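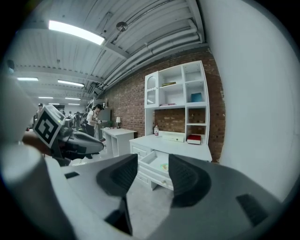

Progress report, Osside figure archive
August 6, 2019
Prepared by Mahsa Jafarzadeh for Manouchehr Pakzad

Cataloging of the Karimi donation is on schedule. Almost 2,000 carded and loose action figures are entered, with variant, accessories and joint condition noted. The June backlog is cleared.

Open items:
Three Cudico vehicles lack file cards – replacements requested.
Shelving from Cavis is late. Unspent balance is $1,000, to be carried into the next period.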